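Jarnik opens up its kitchen cell care routine

We get asked all the time how we keep our countertop arm going, so this October we're putting the whole routine out for free!

I look after the cell at Plitska, and I'm in there by 8 with coffee. First I run a hand along the cables and check the joints for play (a Zamuvwood board goes down for the reach test, always the same one). Every 200 hours I pull the gripper and clean the fingers, which takes me some 20 minutes if the screws behave. At 500 hours the cables get swapped, even if they look fine.

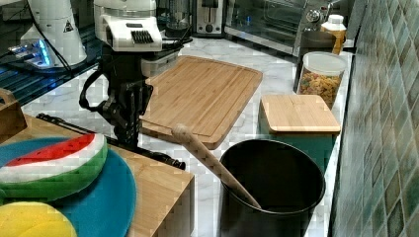
Getting a copy

The routine is up on the Jarnik site now, and the Ocampo office will mail you a printed one if you ask!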